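Support > Structural > Ledger and edge beam details

Ticket status: Closed, resolved with changes
Product: Stuvari L-ledger, 6 in. seat
Project: Bramberg parking deck, level 2

Problem reported
Precast double tees on the north bay do not sit flat on the ledger. Contact is on the outer edge of the seat only. The gap at the back of the seat is wide enough to take a steel shim. The contractor asks whether the tees can be grouted in place as they stand.

Initial reply
Do not grout. Grout placed under a tee that bears on its outer edge will hide the condition and leave the load at the tip of the ledger, where the hanger steel is least effective. Keep the shores under the north bay until the ticket is closed. Send the seat elevations at both ends and at midspan, the bearing pad type, and the concrete strength on the cylinder reports.

Information received
Cylinder reports meet the specified 3000 psi. Pads are plain elastomeric, single layer. Seat elevations match the shop drawings at both ends. At midspan the outer edge of the ledger is high and the inner edge is on grade. Beam mark is 187. No cracking was found at the reentrant corner.

Check 1: pad thickness
Pads were pulled and measured. All are the specified thickness. Not the cause.

Check 2: beam rotation
A level was placed across the top of the beam stem at each column and at midspan. The stem is plumb at the columns and leans inward at midspan. This accounts for part of the gap but not for all of it.

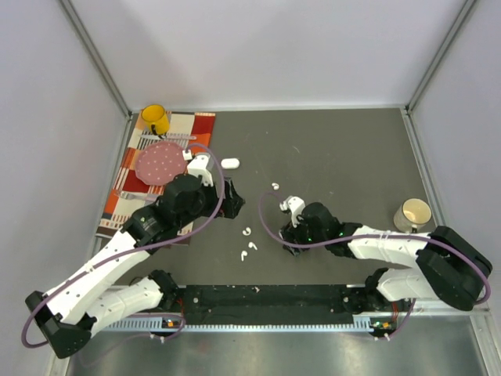 Check 3: form records
The Sartori casting bed log shows the ledger side form was reset before mark 187 was cast. The soffit form was not checked again after the reset. A straightedge laid across the seat confirms a slope up toward the outer edge, independent of the lean in the stem.

Cause
Combined: seat cast out of level, plus inward rotation of the stem under temporary shoring that was set off the beam centerline.

Resolution
1. Tees lifted and set back on independent shores.
2. Beam shores moved to the centerline and jacked until the stem read plumb.
3. Seat ground level. Cover to the ledger steel checked before and after grinding.
4. New pads placed, held back from the ledger edge per the Mindura detail sheet.
5. Tees reset. Full contact confirmed with a feeler gauge along each pad.

Follow-up
Remaining beams from the same bed were checked with a straightedge before erection. One more was found out of level and was ground in the yard. Reopen this ticket if any crack appears at the reentrant corner after the topping is placed.

Related tickets
Hanger bar spacing at dapped ends
Pad walking on sloped seats
Shore removal order for spandrel beams
Topping cracks over inverted tee girders

Contact support | Terms of use | Back to top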